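Section 7. When the arm drops things, stalls, or stops on its own

If you came straight to this section because your cell just did something scary, hit the stop button first and read second. I'll wait.

Okay! I'm Everaldo Damasceno, and I wrote most of this guide while setting up the bin-picking cell at Grostthorpe, so the advice in here comes from my own bruised pride. Sections 1 through 6 got you bolted down, wired up, and picking. Section 7 covers the fault that gave us the most grief, the one the Plotora controller logs as code 948, "wrist load out of range." You may never see it. We saw it all through our first January and it took us far too long to work out what it was telling us.

7.1 What code 948 looks like

The arm goes down into the bin normally, starts to close on a part, and then one of these happens:

The arm stops dead and the status light goes red.
The gripper closes, the arm lifts, and partway up the gripper lets go.
The arm finishes the pick, but the last joint turns the wrong way around to get to the drop-off, slows down, and then stops.

The third one is the nasty one. It looks like a software problem, so you go digging in the path settings, and you can lose a whole day in there. I lost two. Jeferson Rangel finally walked over, put his hand on the hose (with the cell locked out, thank you Jeferson) and said, "This is tight as a guitar string."

He was right. The controller works out the load at the wrist from how hard the joints are pushing. It can't tell the difference between a heavy part and a cable bundle that has run out of slack. When the last joint winds the bundle up, the bundle pulls back, and the controller thinks you've picked up a bowling ball.

CAUTION: Don't raise the load limit to make code 948 go away. I know it's right there in the menu. If the bundle really is catching on something, a higher limit just means the arm pulls harder before it quits, and the thing that gives will be a connector or an air line. An air line that lets go under pressure whips around, and it can hit you in the face from farther away than you'd think.

7.2 Before you touch anything

1. Press the stop button on the pendant. Wait for the arm to come to rest.

2. Look at the gripper. If it's holding a part, make a note of that now, because the part may fall when you let the air out.

3. Turn the main switch to off, put your own lock on it, and keep the key in your pocket. Not on the bench. Forough Ranjbar runs safety training at our place and she will take a key off a bench and keep it until you come and explain yourself.

4. Close the air supply valve and open the bleed valve. Watch the gauge fall all the way to zero.

5. Try to start the arm from the pendant. It shouldn't do anything. If it does, you've locked out the wrong switch, so go back to step 3.

NOTE: With the air gone, our gripper goes limp. Yours may be the spring-closed kind, which stays shut and has plenty of strength left in it. Check the label on the gripper body before you put fingers anywhere near it.

7.3 Checking the cable bundle

You want to do this with the arm down at the bin, because that's where the trouble starts. A bundle that looks lovely with the arm parked up high can be a mess once the wrist is down among the walls.

1. Stand where you can see the wrist from the side, then from above. Use a step if you need it.

2. Follow the bundle with your eyes from the last fixed tie on the arm down to the gripper. You're looking for one smooth loop around the wrist joint, wide enough that nothing is pulled flat.

3. Find the air hose and follow it by itself. Hoses are stiffer than cables and they kink instead of bending, so a hose can be in trouble while the cables next to it look fine.

4. Look under the wrist. Any cable that hangs down past the joint can drape over the gripper, and from there it can get between a finger and a part, or rub on the bin wall.

5. Check the ties. A tie should hold the lines together without biting into them. If you can see a dent in the jacket, cut the tie off and put on a new one, looser.

6. Wiggle each connector at the gripper end. Gently! If one moves in its socket, seat it again before you go on.
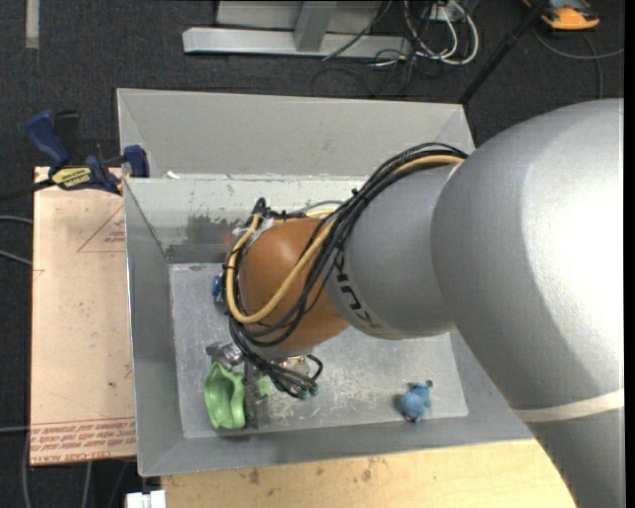
Wrist down in the bin. Follow the yellow-tan hose across the orange-brown joint, then look at the black cables hanging over the gripper.

Spend a minute with that picture, because it's a good one for training your eye. The hose takes a wide curve across the front of the joint, and a wide curve is what you want from a hose. The cables under the wrist are the part I'd check on my own cell. They form a tangle right over the gripper, with a small loop off to the right, and that's the spot I ask people to point to before I let them run a cell alone.

7.4 Re-dressing the bundle

Say you found a problem. Good, that's the easy kind of day. You'll need side cutters, a bag of reusable ties (hook-and-loop is my favorite), and a helper. It can be done alone but you'll wish you had a third hand.

1. Cut or open the ties between the wrist and the gripper only. Leave the ones farther up the arm alone for now.

2. Let the lines hang. They'll show you where the twist is. If the whole bundle spins when you let it go, it was wound up.

3. Lay the hose first, in the widest curve that still clears the bin wall. Then lay the cables along the inside of that curve.

4. Leave 200 mm of slack between the last tie on the arm and the first tie on the gripper side. That's our number, for our arm. If your arm is bigger you'll need more, and the range test in 7.5 will tell you.

5. Tie the lines together at the middle of the loop. One tie. People love to add more ties here and it just makes the loop stiff.

6. Gather any leftover length and send it back up the arm, away from the fingers.

7. Tuck in the tails of the ties. If you used the plastic kind, trim them flush. A tie cut at an angle will open up the back of your hand.

NOTE: Osvaldo Nogueira over at Drurndale puts his slack on the opposite side of the joint from ours. It works fine for him. His drop-off point is on the other side, so his wrist turns the other way. Put your slack where your own arm needs it and don't copy mine blindly.

7.5 The range test

Don't go back to full speed yet. Please. I've seen the re-dressed bundle catch on the very first move and pull out a connector that was perfectly good ten seconds before.

1. Walk around the cell and make sure everybody is out, tools too. Look down at the floor as well and move any loose cable that's in your walking path.

2. Open the air valve slowly. Listen. A hiss at the wrist means a fitting isn't seated, so shut it down and fix it.

3. Take off your lock and turn the power on.

4. Set the pendant to slow mode. Keep one thumb near stop.

5. Turn the last joint all the way one way, then all the way back. Watch the loop the entire time, and don't look at the screen.

6. Move the arm down into each corner of the bin in turn. The far corners are the hard ones, and the wrist tends to tip over to reach them.

7. Run 2 full picks in slow mode with a light, soft part. If the load reading stays steady while the wrist turns, you're done. If it climbs as the joint turns, you still have a tight spot, so back to 7.4.

7.6 If the code comes back anyway

It might be the bin. A bin that slides a little gets nudged by the fingers, and a push from the wall reads as load just the same. Check your clamps and give the bin a shove by hand (locked out, same as 7.2). It shouldn't budge.

It might be the part. Hollow, curvy parts can wedge against a finger so that the gripper is squeezing the part and the floor at once. Raise your pick height a hair and try again.

It might be the tool weight setting. Ronaldo Bittencourt swapped our fingers for heavier ones and the old weight was still in the controller. The wiring was perfect and we took it apart anyway. Check the setting against the tag on the tool, then redo the zeroing from Section 4.

And if none of that does it, save the log before you restart, because a restart wipes it. Write down which corner the arm was in and which way the wrist was turning, and send both along with the log to the Leinonen service desk. They'll ask for the tool weight too - have it ready.

Next: Section 8, Cleaning the gripper fingers.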